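Cost of printed programs for a memorial service?

pirn_gal62
Planning my aunt's memorial at the Pirnmont grange hall in October. The print shop wants $260 for 200 programs. Does that sound right to you all?

dockside
Too much! We ran ours off at home - one sheet, folded.

Yeoh_fan
Disagree, dockside. Home ink smears, and folks keep these for years. I'd pay it, but order fewer.

pirn_gal62
Thanks, both. I'm leaning toward the shop. Still clearing out her place in the meantime.

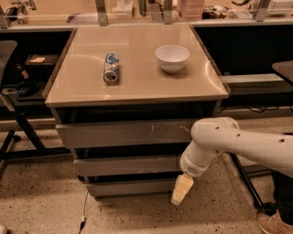 White bowl and a crushed can

dockside
Fair enough. Ask about cream paper, ours came out lovely on it.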